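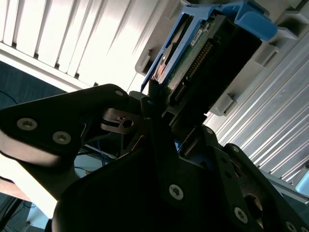 Hardware Basics, Unit 2: Drives and Drive Bays
Instructor: Merle Halliday. Lab notes by Hamish Ruawai.

Read before lab. Bring the Waaka parts sheet and your notes from Unit 1.

Shut the machine down, unplug it, and hold the power button for a few seconds. Touch bare metal on the chassis before you reach inside.

A 3.5-inch desktop drive usually sits in a plastic carrier, also called a caddy. The circuit board is on the underside of the drive. Handle the drive by its long edges and keep your fingers off the board and the contacts. Some carriers flex open and hold the drive with pins that fit its side holes. Others need screws -- check before you pull.

To remove a drive:
Disconnect the data cable, then the power cable. Pull on the plug, never on the wires.
Release the carrier and slide it straight out of the cage.
Set the drive down on the mat, label side up.

Before you put anything back, find the main parts of the case.

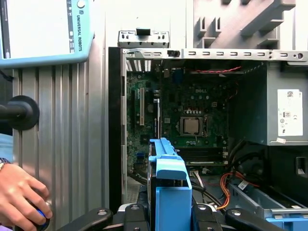
Figure 1. Dell desktop tower, side panel off. Processor socket near the center of the board, power supply at right, drive cage at lower right, light blue carrier at lower center.

Refitting is the reverse. The carrier should click when it is seated. If it stops short, take it out and look for a trapped wire -- do not force it.

For next time: read pages 89 to 92 in the course reader and fill in the Waaka sheet.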